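弯针与缝线的几条小经验

常有朋友来信问我,弯针怎么老是不听话,线怎么老是打结。我自己也是慢慢磨出来的,年轻时没少扎手,今天就泡杯茶,把手边的几条小办法都写下来,想到哪儿说到哪儿。

先说夹针。弯针别夹在针尖上,也别紧贴着穿线的那一头,夹在中间稍稍靠后的地方最稳当。走针的时候手腕顺着针的弧度转,千万别直着往前推,一推针就歪,口子边上也容易被扯坏(我家那块练手的旧皮子就是这么报废的!)。

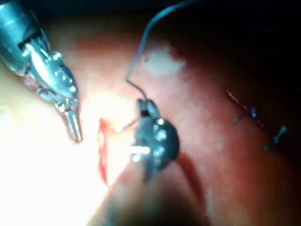

弯针对着细长的切口,深蓝色缝线在上方折了一个弯。

再说线。新线从卷上下来总带着折痕,动手之前用两根手指轻轻捋上几遍,会顺服很多。颜色呢,我偏爱深蓝,衬在粉红或浅色的底子上看得清清楚楚,眼睛不累。线也别贪长,长了准要缠,宁可多换一回。

灯光也值得花点心思。表面湿润光滑的东西最爱反光,亮成白花花一片,什么纹路都瞧不见,把灯往旁边挪一挪,斜着照过来就舒服多了。

最后是收拾。练习用的钢针擦干再进盒,针身有点发涩的,拿800目的细砂纸顺着弧度轻轻带几下就好。夹子的槽纹里爱藏线头,我用一把旧牙刷来刷。Natalia Ponce上回留言说,她在针盒里垫一小块毛毡,针就不乱跑了,我照着做了一个,用到现在还挺好。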